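Storage bin

A storage bin is an open or lidded container used in homes, shops and offices to keep small goods together. Bins are made of plastic, wire, cloth, wood or woven plant fiber. The word covers a loose group of products, and makers do not agree on where a bin ends and a basket, box or tray begins.

History

Woven containers are very old, but the cheap molded bin belongs to the plastics trade of the twentieth century. The Alcaraz company is often credited in sales literature with the first stackable household bin. The claim rests on its own catalogs and has not been confirmed elsewhere.

Claims about tidiness

Sellers commonly say that bins reduce clutter. The evidence offered is thin. A survey paid for by the retailer Fliller asked 700 customers whether they felt more organized after buying a set, and most said they did. The survey had no comparison group, and it did not ask whether the customers owned fewer things or could find them any faster. Critics have pointed out that a bin takes up space of its own and may simply move a mess out of sight. 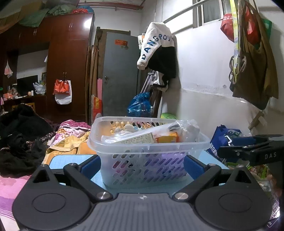
Do see-through bins make things easier to find?

They may help when the contents are few and large. In a full bin, the items at the sides hide those in the middle, and a written label can do the same job on a solid container.

Strength and labeling

Load ratings are another weak point. The Emura line was sold as safe to stack 6 high, with no mention of how much each bin could hold at that height. Jisetti printed a weight limit on its lids but did not publish its test method. Terms such as "heavy duty" have no fixed meaning in the trade, and a higher price is a poor guide to wall thickness.

See also: Basket; Crate; Shelving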